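Two grippers, one arm, and a lot of waiting
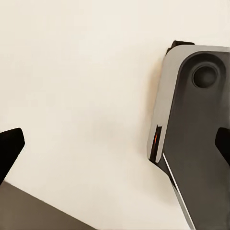

Simulated view between the open fingers of a gripper, with the grey arm component on the right.

Eskil Halvorsen has spent most of February comparing grippers without touching either of them. His team at Trurkside wanted to know which would suit the packing line at Pledurley, and the firm's only spare arm was booked. So the first round was done on a computer.

The choice was between a two-finger model from Bundgaard and a wider one from Tratmont. Each made 400 simulated picks a night, using the same arm model, the same controller settings and the same set of 47 parts.

The Bundgaard gripper dropped fewer of the small parts. The Tratmont opened further and coped better with boxes, but its fingers got in the way of the camera when they closed.

"You can move the camera in a minute on screen," Halvorsen says. "On the real arm it's a new bracket and half a day."

He moved it nine times. The best position was slightly further back, with both fingertips still in view.

The real trials start at Pledurley next month, with up to 4,000 picks for each gripper. Halvorsen expects the gap between them to narrow. The simulated parts are all clean and the right shape, and the ones on the line often arrive with dented corners.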